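Search for a topic, a word or a question Go

How does a robot arm put a peg in a hole?

By Dewanti Rondonuwu
26 May 2021
467 shares

Putting a peg in a hole is one of the first puzzles a baby learns to do. It is also one of the first jobs people give to a robot arm, and for the robot it is much harder.

Zivo is a set of lessons for robot arms, made by a small company called Khoo. Schools and science clubs can hire it. It comes as a box of pegs and blocks, together with a computer program that tells the arm what to do. The arm does not come in the box. You need to have one already, or visit a place that does.

We went to see Zivo being used at the Asetti science centre, where Suryani Purba runs the robot club. The club has had the kit since February.

What does the robot have to do?

Think about how you would pick up a pencil and drop it into a pot. You look at the pencil, reach out, close your fingers, lift, move across and let go. You do all of this without thinking about it.

A robot arm has to be told each step. It needs to know where the peg is, how high it stands and how hard to squeeze. Then it needs to know where the hole is. If any of these is wrong by the width of a fingernail, the peg will hit the side of the hole and stop.

The hand of a robot arm is called a gripper. Many grippers have just two fingers. They can move together to hold something and move apart to let it go. They can't feel if something is soft or cold or slippery unless somebody adds a part that can.

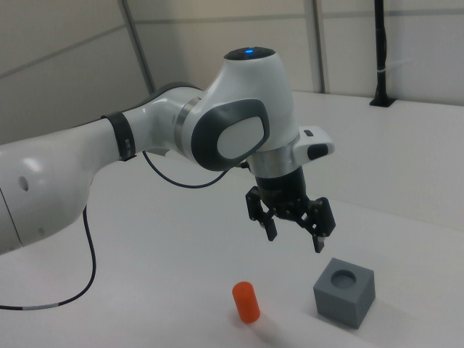 The gripper is open above the table. The orange peg is standing up, and the grey block has a round hole in its top.

Zivo has 21 lessons. In the first ones, the arm only has to move to a spot and come back. After that it learns to pick up a peg and put it down again. The peg and the block come together in lesson eight.

You choose steps on a screen and put them in order, like the lines of a recipe. Then you press start and watch. If the arm misses, you go back and change a step. Shayne Goodwin, who is ten, needed six tries to get her peg in. "I kept letting go too early," she said.

Why not just push harder?

People often ask this. When your peg sticks, you wiggle it a little and it slides in. You can feel which side is rubbing. A robot that simply pushes harder may tip the block over or drop the peg.

Some of the later lessons teach the arm to wiggle too. It moves the peg in a tiny spiral, getting wider each time, until the peg finds the hole. Engineers call this a spiral search. It is slow, but it works quite well.

Is it any good?

The lessons are clear and the steps are short. The pegs are a good size for small hands as well as for grippers. You can save up to 64 of your own programs, and that was plenty for the whole club.

There are two things we did not like. The words on the screen are small, and the early lessons take a long time to load. Children under eight will need a grown-up to read with them. A grown-up must be there anyway whenever the arm is switched on, and everyone has to keep their hands off the table while it moves.

Try it at home

Put a cork and an egg cup on a table. Ask a friend to close their eyes and be the robot. Tell them how to pick up the cork and put it in the cup, using only words such as "left", "down" and "stop". Then swap places.

Words to know

Gripper: the part of a robot arm that holds things.
Joint: a place where the arm can bend or turn.
Program: a list of steps for a machine to follow.

2 comments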